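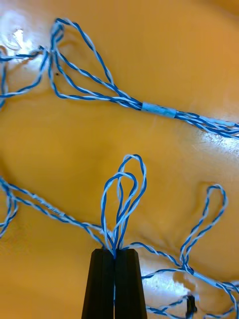

Figure 7.1 Blue-and-white twisted pair, bundled and held with a light-blue band.

Chapter 7
Preparing and Storing Small Wire Harnesses

7.1 Scope

A harness is a set of wires cut, terminated and bound as one part before it reaches the product. This chapter covers harnesses of the size handled at a bench. Trunk cable and building wiring are treated in Chapter 9.

Two types of conductor recur in the exercises. Power leads are single insulated wires, normally red and black. Signal leads are twisted pairs. Twisting places both conductors at nearly the same average distance from a source of interference, so that the voltage induced in one is close to that induced in the other. The receiver responds to the difference and the common part is rejected.

7.2 Coiling and Binding

Coil a finished pair in long, open loops and follow the natural lay of the wire. A tight bend opens the twist on the outside of the curve. Place the band on a straight section, clear of any connector, and leave it loose enough to slide under light finger pressure.

The worked problems use the Perron harness, drawing 784, with a finished length of 400 mm. Its labels follow the Skindale scheme given in Table 7.2.

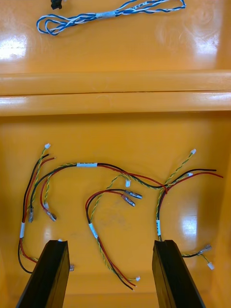

Why are signal pairs and power leads bound into the same harness?
A single bound part is installed in one step, and each branch leaves the bundle at the point where its connector is needed. Where the power leads carry switched loads, the signal branch should leave the bundle as early as the layout permits.

7.3 Terminals

Crimp terminals are inspected before the harness is labeled. Check 2 points: the conductor crimp and the insulation crimp.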